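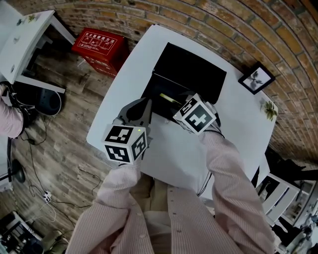 The Cluvholm fault was logged as operator error, and I think the log is wrong. Nine of 289 handheld gripper recordings had a drifting right-hand track. Tahmineh Nazari traced it to a connector that lost contact when the wrist turned past a certain angle. The software filled each gap with a guess and raised no alarm. 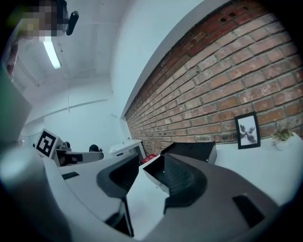
A tool that hides lost data is unsafe to train from. A robot arm will repeat the guess with full motor force. Lockwood's fix was a memo telling operators to turn their wrists less. I would stop the recording at the first dropout and clamp the cable at the handle.

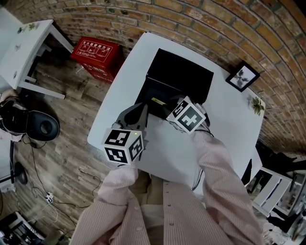 Two grippers at the opening of the black box, cable on the right-hand side.

Filed under: Opinion, Faults & Safety
Contact | © Sirkosov | Back to top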